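Open house at Gelitz, Susdale
2nd December

I went to Susdale because three people had told me, in nearly the same words, that bin picking was a solved problem. I have been hearing that for as long as I have been writing about plant software, so I wanted to see what "solved" looks like with the lid off.

Gelitz makes a planning package called Gumness. It takes a depth image of a bin, proposes grasps, throws out the ones the arm can't reach, and plans a path in and out. The sales sheet gives a planning time of 90 milliseconds. I asked what was being timed. The answer, after some looking at laptops, was the path search alone, with the grasp already chosen. Add perception and grasp ranking and the log on the demo machine read 362. Still quick enough for most cells, but I would have liked the bigger number on the sheet.

Velimir Ivanov, who wrote most of the collision checker, ran our group's tour. He was good company and didn't oversell. The parts were plain rectangular blocks, red and green, and I said that seemed kind. He agreed. Blocks have flat faces and sharp edges, and the pose estimator likes both.

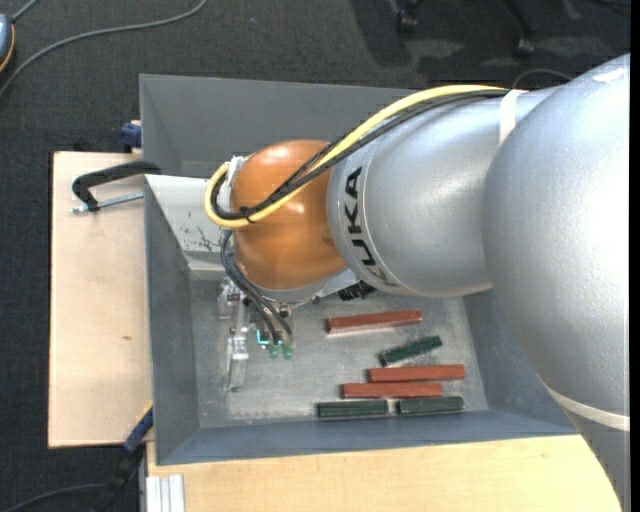
What interested me more was the cable problem. The planner knows the arm's joints and links exactly. It does not know where the hoses and cables will be once the wrist turns over. Gumness deals with this by wrapping the wrist in a padded shape and planning around that. The padding is set by hand in a text file. Too thin and you snag something, too thick and every grasp near a wall is rejected. Ivanov said a learned model of the cables is due in May. I have written that down.

The other weak point is the walls themselves. The bin model is typed in at setup, and if someone nudges the bin the software carries on believing the old position until a person runs the alignment routine again. A visitor from Delić asked why it couldn't check on every cycle. It can, apparently, but the option is off by default as it slows things down.

We were shown a results table: 1321 attempts, 200 of them in a row without a stop. I asked for the failures sorted by cause, and whether a grasp the planner refused to try counted as an attempt. It does not. That changes how you read the table, and to their credit they said so straight away.

The replay viewer I would happily take home. You can step back through any cycle and see each rejected grasp with the reason next to it - unreachable, wall contact, low score. Most tools I've used just tell you that no solution was found and leave you to guess.

I've asked for the raw logs and for a run with mixed, shiny parts. Gelitz said yes to the logs.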